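Stonesbridge Hall Kitchen and Supper Room – Safety Checklist with Comments
Checked by Blandine Chevalier, 24 Jun 2018 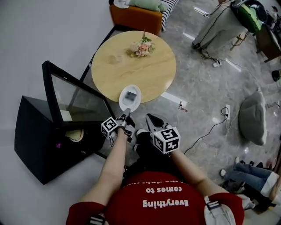
Second full check of the year, and what a difference from February! I've gone through the same list as last time, so you can lay the two side by side. Comments are as I scribbled them, tidied up a bit.

1. Fire exits clear and opening freely
PASS. Both doors swing open with one push. The garden door used to need a shoulder against it, so whoever planed the bottom edge has my thanks.

2. Fire blanket and extinguishers
PASS. Blanket is on its hook by the cooker, pins are in, gauges in the green. Service labels in date.

3. Emergency lighting
PARTLY. The light over the Gratcombe Lane door came on but faded well before the end of the test. Needs a new battery. All the others stayed lovely and bright.

4. Fridge and freezer temperatures
PASS. Fridge 3 degrees, freezer minus 19. The log sheet has been filled in every single day, which made me very happy indeed. Please carry on using the clipboard, as the loose sheets go behind the freezer.

5. Hot water at hand basin
PASS. Runs hot in under a minute. Soap and paper towels stocked.

6. Floors
PASS WITH COMMENT. No cracked tiles, no lifting edges. The mat inside the back door has started to curl at one corner and I caught my toe on it twice. Turn it round for now – a heavier one would be better.

7. Tables and chairs
PARTLY. I rocked every table. One of the folding ones has a catch that doesn't click home, so I've put tape across it and stood it in the store. Don't use it, even for coats. Stacked chairs should be no more than 6 high. Two stacks were over, and I've taken them down.

8. Plates, cups and glasses
PASS. This is my favourite job. I ran a finger round the rim of all 162 dinner plates and took out the chipped ones, which are in the box marked "pots for plants". Glasses are fine.

9. Electrical items
PASS WITH COMMENT. The Kelmendi urn is back from repair with a new flex and it boils beautifully. The Hotach hot cupboard has its test sticker, but keep tea towels off the top, where the vents are.

10. Walkways when the room is set for a meal
PASS. With 80 people seated there is still a good clear run from the hatch to the exits. Leave the gap in the middle row exactly as drawn on the plan.

11. First aid box
FAIL, but an easy one. No blue plasters and the burn gel is out of date. I'll bring both on my next visit.

12. Step ladder
PASS. Feet good, treads clean. Label says 150 kg.

To do before the summer supper
– Battery for the Gratcombe Lane light
– Catch on the folding table
– New mat for the back door
– Plasters and burn gel (me)

I have asked for up to 300 pounds to cover the mat, the battery and the catch, and will pin the receipts to the board by the hatch. Keys are back in the usual cupboard.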